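The arm that clears up after lunch

I'd been at Clostard's canteen for ten minutes before I noticed how quiet it was. I used to wash up in a place like this (one long, soggy summer) and what I remember is the racket: trolleys, cutlery, somebody shouting for more trays. They feed up to 1,000 people here on a busy day in September, and by two in the afternoon I could hear the fridge.

The firm brought in Zikik to plan the table clearing, and every layout gets tried on screen first, long before a real arm goes near a real plate. Myfanwy Gwynne has run the floor for years and she now spends her mornings at a desk, watching these trial runs and telling the programmers what they've missed. She loves it, mostly! She told me her knees love it even more. But she misses the chat. You pick up a lot wiping tables, she said, like who's off sick and who's leaving, and none of that reaches her office.

Pay was the sticky bit. Her two assistants moved up a grade when they took on the checking work, but only after a long spring of asking, and the evening crew are still waiting to hear about theirs.

I sat beside her for most of a morning and got quite hooked. Plates I'd expected to be hard. Drinks cans I hadn't thought about at all, and there she was making notes on how they lie and which way they might roll.
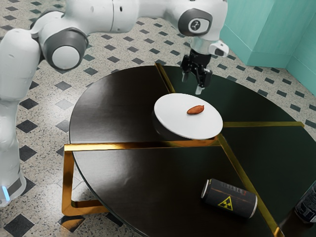 Margarida Simões told me she'd sooner have the arm than another winter of double shifts, but she wants the rota settled before it arrives and she wants it in writing. She's asked twice. The next meeting is at half past three, after the late lunches, and she's taking the whole evening crew in with her.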